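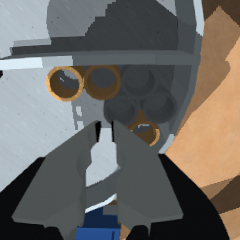

So is the new arm taking anybody's job at Durkudier? Not so far: all 12 people on the packing floor are still on the payroll, though hardly any of them are doing what they did last spring.

I spent Saturday morning at the plant, which makes pipe fittings and small hardware out past the old rail yard, and I got there while the early crew was still on its first coffee. The company switched on its first picking arm in September, put in by a local outfit called Pruko. It takes fittings out of the trays and sets them into boxes, and it does that all day long while everyone around it does something else.

That "something else" is what I wanted to hear about! Miroslava Dmytriv has run the packing floor for eight years and used to stand at the line herself whenever somebody called in sick. Now she starts her shift at a desk with the practice program, where every new part gets tried out on a computer before the real arm is allowed near it. She likes it more than she thought she would.

"I know how these parts sit in a tray, and the arm doesn't," she told me. "The first month I was mostly teaching it things my hands already knew."

Her wrists feel better too, she says (she had a brace on one of them most of last winter). What she misses is the talking. Packers used to work elbow to elbow, and now they're spread out between the checking bench, the label station and the loading door, so the gossip has to wait for lunch.

Not everybody is sold. A couple of the longtime packers told me they'd been promised training and were still waiting on dates. One of them has been moved to the Emton warehouse across the road, same pay but a later shift, and with kids in school that's a real headache. The plant manager told me the training dates will be posted by the end of the month, and I plan to check.

As for output, the floor shipped 3096 boxes the week before I visited, and around 826 of those went through the arm. The rest were packed by hand, same as ever. Odd sizes and rush orders still go to people, and Dmytriv doesn't expect that to change soon.

A second arm is being talked about for the Semeniuk Street building. The crew there has asked for a meeting before anything gets ordered, and the manager says they'll get one.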